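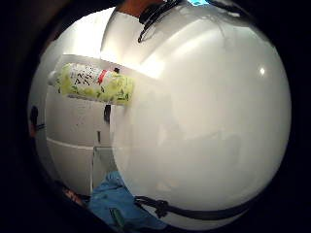
Why would anyone put a second network in a house that already has Wi-Fi? Mine went in for the small stuff, the door sensors and the thermometers, which send a few bytes every so often and need their batteries to last.

I put it off for ages, I'll admit. My old Fitine hub did a decent job with 18 sensors, and then last November I added a few more in the basement and it started dropping them overnight. I moved the hub, I moved the router, I bought a longer cable (50 feet, far too much, and the rest is still coiled behind the couch).

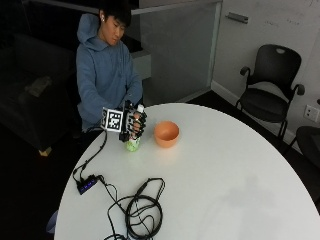

What finally settled it was the battery bill. I was swapping coin cells so often that I kept a bag of them in the kitchen drawer – and the leak sensor under the sink always seemed to die first. So I ordered a Plorov border router, set it up next to the Fitine, and moved things across one room at a time, starting with the upstairs hall.

The pairing was slow, and twice I had to reset a sensor with a paper clip, but the basement ones have stayed connected all summer!

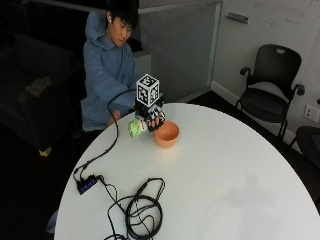 The thermostat is the one holdout. It only talks to its own app, and a new one that speaks the same language as everything else costs 200 dollars, so it can stay where it is for now. I'll look at prices again when the heating comes on.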